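Orange Boards and Sharp Knives: The Nanda Street Kitchen Is Open Again

August 13, 2025

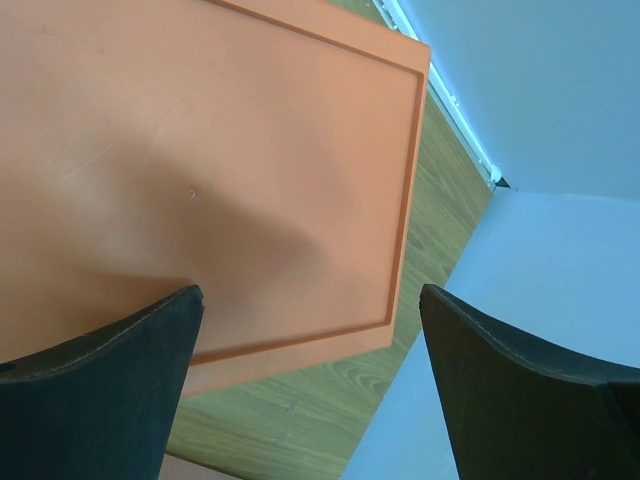

The shared kitchen on Nanda Street opened its doors again this morning after nine weeks of being closed, and I was in line with a bag of onions before the lights were all the way on. If you cook there (or used to, before the floor started lifting by the back sinks) you'll want to know what's changed, so I went around with a notebook and got in everybody's way. The cutting boards are the first thing I went looking for, because the old ones had warped so badly you could spin them like a top. The big orange one I ended up with lies flat, has rounded corners and has a groove running along inside the edge, and yes, it already has a couple of thin scratches on it, so it's not brand new. I like a board with a scratch or two. I'm less scared of it.

So, the basics. The kitchen closed in June so the floor could come up, and while it was up the Kokkinos people, who own the building and run the bakery next door, decided to redo the plumbing along that wall too. That's what stretched a three-week job into the whole summer. The final bill for the floor and pipes hasn't been posted yet, but the small equipment list has, and it's taped inside the pantry door if you want to read it yourself. I read it twice. I love a list.

There are 113 new or replaced items on it. A lot of that is spoons and measuring cups, which disappear from that kitchen at a rate I can't explain, but there are also new stockpots, two new scales, a whole drawer of peelers and a proper set of knives to replace the ones we'd all been sawing away with. The knives live in a locked drawer now. You sign for one at the desk and hand it back when you leave. I grumbled about this for a good minute and then I cut a tomato with one, and I stopped grumbling!

The boards work by color, same as before, except now people are really being asked to stick to it. Orange is for vegetables and fruit. Red is raw meat, blue is fish, white is bread and pastry, and there's a green set kept apart for anyone cooking for a person with allergies. The chart is above the hand sink and also on the back of the pantry door, and it's printed large enough that I could read it without my glasses. Please don't take a green board because the orange ones are all out. Wait, or wash one.

About washing. The dishwasher is the same old one, and the boards don't go in it. I know! I asked if that was going to change and it isn't. The large ones are too long for the rack, and the last batch went in on a slant and came out bent, which is how we got the spinning tops. So it's hot water, soap, a brush (get the brush down into the groove, beet juice hides in there), then sanitizer spray, then stand it up on its edge in the slots by the window. Don't stack them flat. Flat stacks stay damp in the middle and then they smell.

A tip I picked up from the woman at the next station this morning: put a damp dishcloth under your board before you start. The worktops are smooth and a big board will creep away from you when you're really going at a squash. There's a basket of cloths at the end of each counter and they go in the laundry bin when you're done, even if you only used one for two minutes.

The stoves are all back and all working, including the far left one that used to need a match and a prayer. The two wall ovens were cleaned but otherwise left alone, and the lower one still runs hot. I baked a pan of cornbread in it and the bottom got darker than I'd like, so take it down 25 degrees and check early. The upper one seems fine. The fridges have been moved to the hallway side, so the old spot by the door is now open floor, and it makes a huge difference when somebody's trying to get past you with a pot of soup.

Storage is where I have a complaint, a small one. The member shelves have been cut down to make room for the new pipe run, so each of us gets one bin instead of two. The bins are bigger, but not twice as big, and if you're someone who keeps a sack of flour and a sack of masa on hand (hello) you're going to have to choose. Label your bin with your name and the date. Anything unlabeled at the end of the month goes to the free shelf, and the free shelf gets picked over fast.

Now the money part. Membership had climbed to 314 before the closure and it's at 275 today, which the front desk told me is better than they'd feared. The monthly fee is the same. If you paid for the summer you don't need to do a thing, the missed weeks were tacked on to the end of your membership. If you dropped out and want back in, there's no rejoining fee through the end of the season, but you do have to take the knife and board orientation again. It's half an hour, it's free, and there's coffee. I took it this morning and learned that I've been holding an onion wrong for most of my adult life.

Classes start up again right away. The first one is the pickle class, the one that always fills, and as of lunchtime there were still a few spots. Bring your own jars, quart size, and bring more than you think. Vegetables are coming from Bekberg Farm again this year, mostly cucumbers and green beans with some peppers if the peppers cooperate. After that there's a two-part dumpling class, a beginner bread class in the upper oven (good choice), and a kids' session where everybody makes their own pizza and the grown-ups are asked to stand in the hallway.

The Bomura potluck is back as well. For anyone new, that's the end-of-summer dinner we hold in the Bomura Hall across the parking lot, where you bring one dish big enough to share and a card listing what's in it. Last year 73 people came and we ran out of forks before we ran out of food. The sign-up sheet is at the desk, and it's looking very heavy on pasta salad at the moment. Somebody please bring a vegetable. I'm down for a slaw, and I'll be chopping all of it in the kitchen that afternoon, so if you want company while you do your own prep, come find me.

Hours are a little different from what they were. The kitchen opens at 7 in the morning and closes at 9 at night, and you need to be off the stoves by 8:30 so the last half hour can go to cleanup. The early slot from 5 to 7 that some of the market bakers used hasn't come back yet. I asked, and the answer was that it depends on finding someone to unlock. If you used that slot and you miss it, leave a note at the desk with your name on it, because the notes are being kept.

Booking works the way it always did. You can reserve a station online up to two weeks out, or you can walk in and take whatever's open. It was busy this morning but I never saw anyone turned away, and by the middle of the day I could've had a whole counter to myself. Parking is still the pain it always was. The spaces right by the bakery door belong to the bakery until noon, and they do check.

A couple of odds and ends. The big salad spinner is missing its lid, so if it went home with you in the spring, no hard feelings, just bring it back. The radio stays, at a reasonable volume. Aprons are on the hooks by the entrance and the longer ones are at the far end. The back sink drips a bit if you don't push the handle all the way over to the right, and the plumber is coming back to look at it next week.

I went home with soup, a slightly dark cornbread and most of my onions chopped and bagged for the freezer. I'm booked in again for tomorrow morning, second counter from the window.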